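Taping the lids down, and other spice jar matters
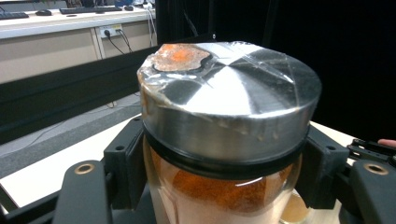 I have been putting off the spice shelf since February. It is the narrow one to the left of the cooker, and everything on it gets a film of grease sooner or later, so once a year the whole lot comes down and goes on the worktop.

The red powder is the one that causes the trouble. I buy it loose from the Barredo stall at Culletstead market, where they scoop it out of a tub and fold it into a paper bag, and it goes straight into a glass jar when I get home. It is very fine and it gets past almost any lid if the jar is knocked over. Last year one of them went sideways in a box when we moved the kitchen things into the spare room, and I was finding orange dust in the tea towels for weeks.

Since then I have put clear tape over the lid. The metal lids are wide and flat with a black rubber band underneath, and the rubber does most of the work, but I feel better with tape over the top. It does not look good. It creases as it goes on, the front edge lifts, and if there is a bit of powder on the metal when you stick it down then it stays there in an orange-brown patch until you take the tape off again. I should wipe the lid first. I usually remember this afterwards.

The tape was ordinary parcel tape until I ran out, and then Toko stationery tape from the drawer, which is narrower and needs strips laid side by side. The parcel tape is better. The stationery tape is easier to peel off, though, so for a jar you open every few days it is probably the right one. For a jar going in a box, use the wide stuff and press it down hard.

I have 11 jars on the shelf now, down from nearly 30. A lot of the old ones had an inch of something brown in the bottom and no label. I smelled them, could not tell, and put them in the compost. Two turned out to be cumin, so I have combined those.

For cleaning the jars I use hot water and washing-up liquid, and the rubber bands come off and get done separately. They hold on to smells. A soak overnight in water with a spoonful of bicarbonate helps, but the one from the cloves still smells of cloves. I have put it back on the cloves.

The glass needs to be properly dry before anything goes back in. I leave the jars upside down on a tea towel for 8 hours or so, then turn them up and leave them a bit longer – powder sticks to the slightest damp and then sets in lumps. Mine goes lumpy anyway by the autumn. A fork breaks it up.

I still need to sort out labels. I had a sheet of the Cladatix ones but they curl at the corners near the cooker, and I am not buying those again. Masking tape and a pencil will do until I find something else.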